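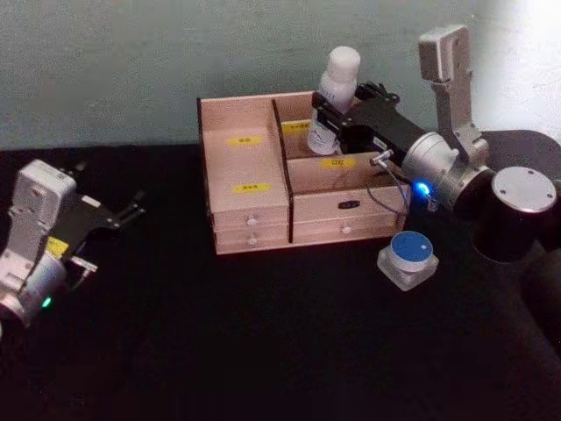

A wooden organizer with labeled compartments, set on a dark tabletop.

The Loudest Room in Wynne

July 3, 2022

WYNNE – By the time the sun slides behind the grain elevator, the parking lot of the old Flaltard feed store is full of pickup trucks, and the pickup trucks are full of teenagers putting on eyeliner in the side mirrors. A boy in a black vest covered with hand-sewn patches is eating a peach over the gravel, leaning way out so he won't drip on his boots. Inside, someone is testing a microphone by reading the back of a seed packet into it, in a growl so low that the front window hums along.

I came to Wynne because a cousin of mine married into the place, and at the wedding supper I got seated beside a bass player. I don't know much about heavy metal. I grew up on my mother's country records and a little church piano, and I'll confess that when the bass player told me there was a thriving metal scene out here, in a farm town of 2,557 people with a blinking light and a very good bakery, I assumed she was pulling my leg. She told me to come back in July and bring earplugs. So I did, for four nights, and I slept in my cousin's sewing room and ate more pie than I care to admit.

What they play here is slow. I had expected fast, and there is some of that, especially from the younger kids, who can't help themselves. But the music Wynne is known for (and it is known, in certain corners, as far off as the coast) moves along like a tractor on a county road, with everybody lined up patiently behind it. One song I heard on the first night had two chords in it and lasted long enough for me to go outside, have a whole conversation about hail damage, and come back in time for the second one.

The band everyone wants to tell you about is Matura. They started out in a milking parlor, where the drains in the floor gave the drums a sort of gulping echo that you can still hear on their first cassette. All of them worked at the dairy, and they practiced after the evening milking with their rubber boots still on. The drummer, a soft-spoken man with a gray braid who now drives a school bus, told me the cows never minded the guitars but couldn't stand the cymbals. He still plays with hardly any cymbals at all, and half the drummers in town have copied him without knowing why.

That cassette was put out by Terkivico, which is a record label in the sense that it has a name and a rubber stamp. It lives in the back bedroom of a ranch house on the edge of town. The woman who runs it was a dental receptionist for most of her working life, and she keeps her mailing list the way she used to keep appointments, in pencil, in a big green ledger. She showed me orders from Finland, from Chile, from a man in Ohio who buys one of everything and always encloses a pressed leaf. She doesn't listen to much of the music herself anymore – her ears ring – but she reads every lyric sheet before it goes to the printer and fixes the spelling, unless the band has asked her not to.

You might expect some trouble between the metal kids and the rest of the town, and there was, for a good while. The first time a show was held at the feed store, a number of families drove over from the Lutheran church and stood across the road singing hymns. People on both sides remember that evening fondly now. The hymn singers were better rehearsed, everybody agrees on that, and toward the end a few of the boys in the doorway had started humming the bass part. The pastor who led them has since retired to his daughter's place, but his old choir director teaches breathing to the vocalists on weekday afternoons. She says you can growl for an hour without hurting yourself if you stand up straight and quit smoking, and she's had better luck with the first part than the second.

Not everyone has come around. At the bakery I sat with a grandmother who told me flatly that she thinks the whole business is ugly, the shirts most of all. Her grandson sings in one of the bands. She had been up late the night before letting out the sleeves of his jacket, and she wanted me to know that she'd used the good thread.

There are other worries, the sort that any small place has. The roof at Flaltard leaks over the spot where the amplifiers go, so the amplifiers have moved to the other wall, which is nearer the neighbors. The owner would like to sell. The older players are finding that their backs don't care for lifting speaker cabinets, and the younger ones leave for school or for jobs in the city and come home only at harvest. Of the bands that played my first night, four have a member who drives more than an hour to practice. One guitarist keeps a pillow and a toothbrush in her amplifier case.

On my last night Matura went on late, after the moths had found the lights. I stood near the back, by the old scale where farmers used to weigh their sacks, next to a couple who had brought lawn chairs and a thermos of coffee. The first note came up through the floorboards and into my shins and stayed there. A toddler in enormous orange ear protectors slept through all of it on her father's shoulder. When the song finally ended there was a pause, and then the kind of cheering you hear at a ballgame, and someone's uncle went around the room with a coffee can, collecting for the roof.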